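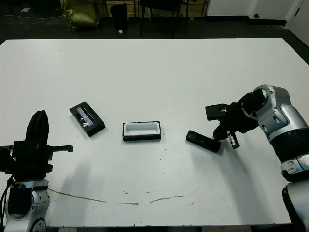 Week 4: Queues, and why yours is the slow one

Operations for Non-Engineers. Notes by Silvana Macedo. Read before the seminar, please, and bring the Barcombe worksheet, which several of you left on the radiator last time.

4.1 What counts as a queue

Any time something has to wait its turn, you have a queue. People at a post office are the obvious case. So are unread emails, planes over an airport, and the pile of marking on my desk. A queue needs three ingredients: arrivals, a server and a rule about who goes next. The server may be a person, a till or a toilet cubicle. The theory is not proud.

The usual rule is first come, first served. We like it because it feels fair, and the British like it so much that they will form a line behind a stranger who has merely stopped to tie a shoelace. Other rules exist. Hospitals take the sickest first. Lifts take whoever is nearest. My inbox works on last come, first served, with the result that a message from July is still at the bottom and will probably be buried with me.

4.2 Busy is not the same as nearly full

Suppose a ferry kiosk can serve 14 people an hour, on average, and 11 people an hour turn up. On paper the clerk has time for a cup of tea. In practice there is often a line, and the clerk's tea goes cold.

The trouble is that people don't turn up evenly. Five arrive together off a bus, then no one for a quarter of an hour. The clerk cannot save up the quiet minutes and spend them later. Idle time is lost as it happens, and the bus comes anyway.

How bad does it get? If both arrivals and service times are random in the plain textbook way, the average number in the system is

load / (1 - load)

where load is arrivals divided by capacity. At the kiosk the load is 11/14, which gives an average of a little under four people waiting or being served. Raise arrivals to 13 an hour and the load is 13/14. The average is now 13. Two more customers an hour, and the line has more than tripled. Managers who want their staff "fully used" should be made to stand in it.

Work this through by hand once. After that you may use the spreadsheet.

4.3 One line or several

Picture four tills. You can give each its own line, or you can have one long line that feeds all four. The single line looks worse and works better. It stops one till from sitting idle while another is stuck with a man paying in coppers, and it ends the misery of having picked wrongly.

You did pick wrongly, by the way. With four separate lines and no clue which is quickest, yours is the fastest only one time in four. Three times out of four, somebody else's line beats it, and you notice. The universe has no interest in you. This is arithmetic.

4.4 Case: the Sistham car park

Flutotow ran the barrier at Sistham for one summer. There was one exit, and each car took 72 seconds on average to find its ticket, drop its ticket, open the door, retrieve its ticket and leave. That is 50 cars an hour. The evening concert held about 1,000 cars.

Clémence Roussel's report on the matter is in the reading pack. It is short and gets crosser as it goes along. Note her point on page two: the firm proposed a friendlier sign. Note also who suggested taking payment on the way in. It was Eduardo Aquino, who sold the ice creams.

4.5 For the seminar

Work out how long the last car waited if all of them tried to leave together. Give the answer in hours, then say it aloud.

Find a queue in your own week and write down its arrivals, its server and its rule. Half a page. The canteen has been done.

Read Kjærgaard, chapter two, skipping the proof unless you are Leonora Espiritu, who has asked for more proofs and may have all of mine.

Late work goes to Rosalinda Panganiban in the departmental office. She deals with it in the order received.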